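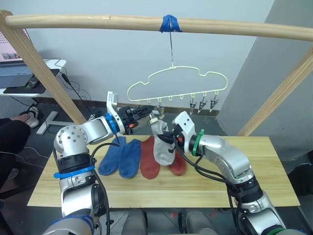 The question addressed in the past month's work is how a policy trained by imitation should be told which stage of a long task it is in. Hanging socks on a clip hanger suits the question well. Each sock must be picked up, carried to the rail of the hanger and fastened there, and the motions for one sock are nearly the same as the motions for the next. At the moment when the right gripper holds the gray sock just above the table and the left one is raised beneath the hanger, very little in the view of the arms says how much of the task has been completed. The socks remaining on the table, two blue and two rust-red in this arrangement, carry most of that information, and one red sock lies partly beneath the gray one. A policy that attends mainly to its own grippers will lose its place.

The training set consists of 238 demonstrations, all recorded by teleoperation in August. Theda Frerichs performed the greater part of them, and Magdolna Kun performed the remainder and reviewed the whole set for labeling errors. Demonstrations in which the operator dropped a sock and recovered it were kept. Demonstrations that were abandoned were removed before training and do not appear in the figure given above.

Two policies were trained on the same data. The first, which we call Plikow, receives the camera images and the joint positions and nothing else. The second, Clevley, receives the same inputs together with a short stage signal, produced by a small separate network that looks only at the tabletop and the hanger. The stage network was trained on 1842 still images drawn from the demonstrations and labeled by hand. Both policies predict short sequences of actions and were trained for the same number of steps.

Our expectation was that the stage signal would help most near the end of the task, when few socks remain. The evaluation did not support this. The larger difference appeared in the middle, where Plikow would often release a sock that was already at a clip and return to the table for another. Clevley did this less often. Near the end the two policies behaved much alike, and both failed for the same reason: the clip was opened at a poor angle and the edge of the sock slid past it.

A second finding concerns overlapping socks. When one sock rested on another, both policies tended to grasp at the boundary between them and lift the pair. The stage signal made no difference to this, and I would not expect it to, as it contains no information about where a grasp should be placed. We are considering some 300 additional demonstrations that begin from overlapping arrangements only. Magdolna has proposed that these include pairs of the same color, which are the most difficult for the operator as well.

Readers of my earlier note on the Gakedia controller asked whether its delay compensation was used in this work. It was used for both policies, with the settings unchanged. The labeling guide for the stage network is being revised, particularly the rule for a sock that is held by one clip only, and I will post the revised text when Theda has finished relabeling the affected images.

September 14, 2024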